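Ticket: Jillen hatchback, rough idle after cold start
Opened: February 5, 2018
Status: Closed, parts fitted

Customer reports the engine hunting at idle for the first 5 minutes from cold, then settling. No warning light. Car was last in for service in October – plugs and air filter done then.

Scan shows one stored code for a lean mixture. Cleared it and left the car outside overnight. Code came back on the next start. Fuel pressure is within spec. Sprayed around the intake with the engine running and the idle picked up near the rear runner.

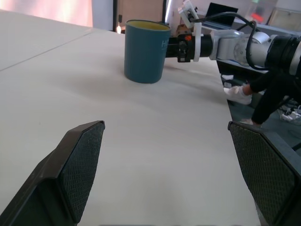 Braltimon Workshop Support, Engine and Fuel Team

Intake gasket replaced with the Trorkelano part. Bolts tightened in 2 stages, center first. Also changed the breather hose, which had a split under the clip. Idle now steady from cold.

Customer to drive 48 miles and come back for a code check – no charge.

Update: no codes stored. Closing.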